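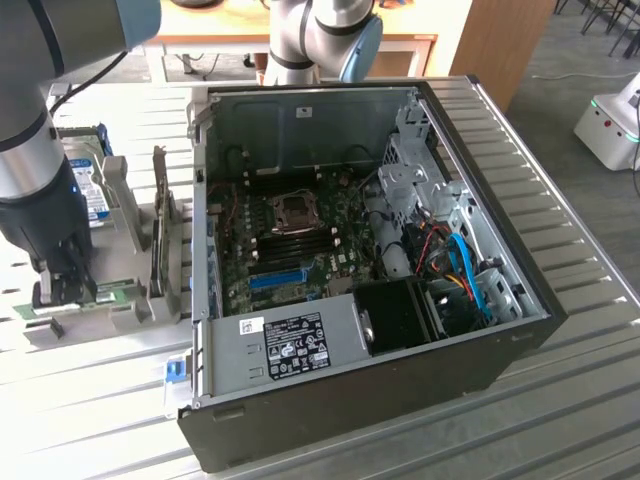 Setsuko Sakai thinks a written standard for robot assembly cells will slow small shops down, and that the people running the arms already know what good practice looks like. I think she is half right. They do know. The trouble is that each of them knows something different.

Take computer assembly, where an arm picks a card or a module out of a fixture and puts it in a case. At Kushnir the rule is that memory slots get filled before the drive goes in. At Biltham it's the other way around. Both work fine until somebody changes jobs and brings the old habit along.

I'd start with the dull things. Every fixture should have a drawing with a revision number on it, and the number should be on the fixture too. Grip force should be written down per part. An open CPU socket should be treated as a no-go zone for the gripper until the step that needs it, because bent contacts can cost you the whole board. And if a case is moved on the table, the program stops until its position is checked again — even if it only moved 2 millimeters.

Stinar keeps all this on 8 pages. Skodik has a manual of 400, and I have met operators there who have never opened it. So Sakai's worry about paperwork is fair, and length should be part of the rule. Anything an operator can't read before a shift belongs in an appendix.

I would also ask for one signature per change, from the person who will run the cell the next morning.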